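Bentwood

Bentwood is wood that has been made soft enough to curve, pressed or pulled into a new shape, and held there until it stays put. The word covers both the method and the things made by it, from chair backs and boat ribs to snowshoes, walking canes, round boxes and curved shelving. Few woodworking methods are as much of a thrill to watch: a straight, stiff strip goes into the steamer, and minutes later two people are wrapping it over a form like a thick leather belt!

How it works

Wood is made mostly of long fibers held together by a natural glue called lignin. Heat softens the lignin, and moisture helps the heat travel and keeps the fibers from turning brittle. Once the strip is hot all the way through, the fibers can slide a little past each other. When it cools and dries in the new position, the lignin firms up again and the curve is locked in, apart from a small amount of "springback" that every bender learns to plan for.

The wood on the inside of a bend is squeezed and the wood on the outside is stretched. Squeezing is easy and stretching is hard -- hot wood can be pushed a good deal shorter but will tear if it is pulled even slightly longer. The great answer to this problem is the metal strap, a thin band with a stop at each end that hugs the outer face and forces nearly all of the change onto the inner one.

Main methods

Steam bending uses a long box fed by a boiler. A common rule is one hour of steaming for each inch of thickness, though green wood often needs less. The bender then has very little time, often under a minute, to get the piece onto the form and clamped.

Laminating skips the steam. Thin layers are coated with glue, stacked, and clamped around a form together. Springback is small, and very tight curves are possible.

Kerf bending calls for a row of saw cuts across the back of a board, leaving a thin skin that folds easily. It is quick and wonderfully simple, but the result is weaker.

Coopered work is often grouped with bentwood, although each piece may be straight. Narrow staves with angled edges are joined side by side to build up a rounded wall, as in a barrel.

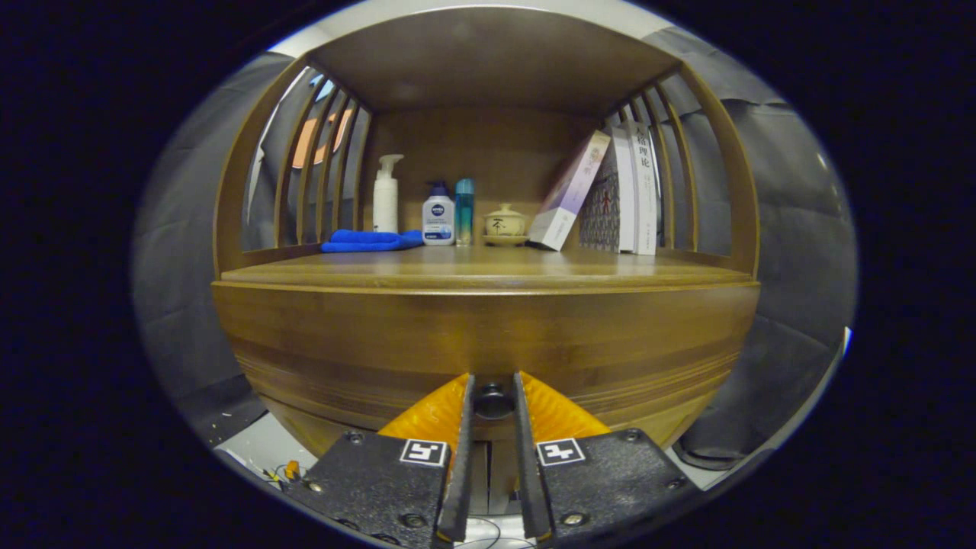 Curved furniture for the home draws on all of these methods, and it is where most people meet them. Rounded cabinets and shelves ask a lot of a maker, who has to keep the grain flowing around the bulge and still leave flat, useful surfaces inside. Grain direction matters a great deal to the finished look. On a wide, bulging front panel, lines that run horizontally carry the eye around the curve, and arched slats at the sides keep the rounded feeling going while letting the room show through the gaps. A level shelf behind such a front will hold pump bottles or a lidded tea cup and saucer as well as any square one.

Choice of wood

Ash, oak, beech, elm and hickory are the favorites. Straight grain counts for more than species, and air-dried stock bends far better than kiln-dried. Knots are almost always where a break begins.

The Pumel workshop

One lively small center of the craft is the Pumel workshop in the town of Gindness, where Oluwaseun Aliyu teaches steam bending every June. The shop keeps 346 forms on its racks, many of them for chair backs, and its record book lists 2,566 finished bends. Aliyu's best-known piece, the Fagundes bench, has a seat rail made from a single strip of ash 96 inches long -- a lovely thing to run a hand along.

See also

Cooperage
Green woodworking
Laminated veneer
Steam box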